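Home | Rentals | Checklists | House rules | Contact

Handover checklist, ground floor flat, Görtz house
Filled in by Gudrun Seidel, September
Present: Bernd Fröhlich (for the owner), Milagros Cruzado (new tenant, furnished let)

My remarks stand after each point. Where I write OK, I have tested it myself.

1. Entrance and hallway

Front door closes and locks: OK. The key must be turned two times.
Smoke alarm in hallway: sounds when the button is pressed. OK.
Door mat: slides on the tiles. Please put a rubber net under it.
Light switch beside the door: cover plate is cracked in one corner. To be changed before moving in.

2. Dining room

Table stands firm: OK. I leaned on all the corners and nothing moved.
Table edge: no sharp places felt with the hand.
Ceiling lamp: hook is tight, cable is not pulled. OK.
Window handle: loose. Bernd has tightened it during the visit, but I ask to look at it again in the winter.
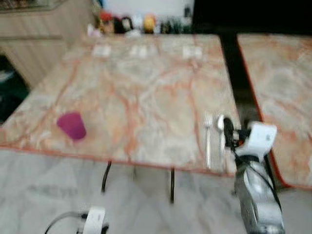 Dining table with cup, fork and spoon.

Radiator: valve turns, but it is stiff between 2 and 3. Not dangerous, only annoying.
Socket behind the door: OK with the tester.

3. Kitchen

Cooker, all plates: OK. The oven lamp is dead.
Extractor hood (Herel): the filter is full of fat. This is a fire risk and I mark it as NOT OK. A new filter is ordered, the old one should not be washed and used again.
Multi-socket on the worktop: NOT OK. The kettle and the heater were both connected on it. The kettle alone has 2000 watts. Heater is to be plugged directly in the wall.
Fire blanket: present, hangs 37 cm from the cooker. I would like it nearer to the door, so that one must not reach over the flame.
Water under the sink: I put dry paper there at the start of the visit and it was still dry at the end.

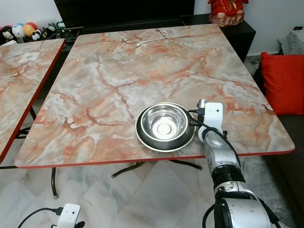
Fridge: 7 degrees on the upper shelf, which is too warm for me. Milagros will turn the knob one step colder and measure again after a night. If it stays so, the door seal must be looked at. I pulled a sheet of paper through the seal and it came out easily at the lower hinge.
Knives: in the upper drawer, blades all in one direction. OK.
Cleaning liquids: were under the sink next to the onions. Now on the high shelf.

4. Bathroom

Fan: runs, but loud. Clean the grid.
Residual current switch: tested with the button, falls at once. OK.
Silicone at the bath: black in the corner, to be renewed by owner.
Hot water: comes after almost 3 minutes. Hartmut Hinrichs from upstairs tells the same about his flat, so I think it is the pipe and not the boiler.

5. Inventory of loose items

Crockery and pans are compared with the list from the last tenant. Missing: one bread board, the lid of the small pot. Nothing chipped that I could find. Metal bowls are to be kept, please do not put them in the microwave.

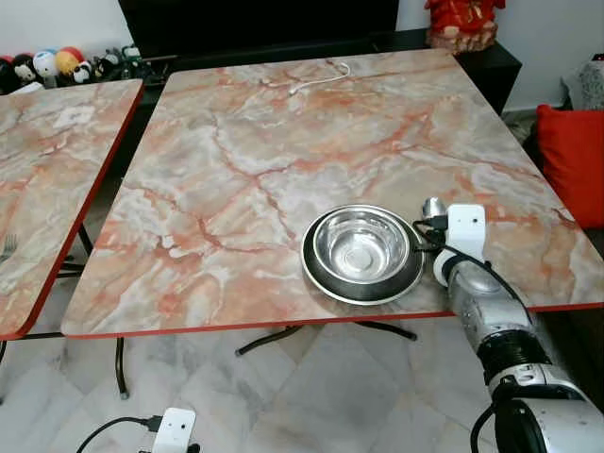

Stainless steel bowls on the table, smaller one inside the larger.

6. Open points

Oven lamp: owner
Hood filter: owner, ordered
Cover plate in hallway: Bernd
Silicone: owner
Fridge temperature: Milagros, will write to me
Bread board and pot lid: to be deducted or replaced, not yet decided

Both parties have read the list and signed on the paper copy. Kalliopi Nikolaidis in the office keeps the copy and the second key.

Recent checklists
Cellar and laundry room, Trira house
Balcony railings before winter
Attic stairs and loft hatch
What to read on the meters when you move out

We use cookies to remember your settings. Accept | Only necessary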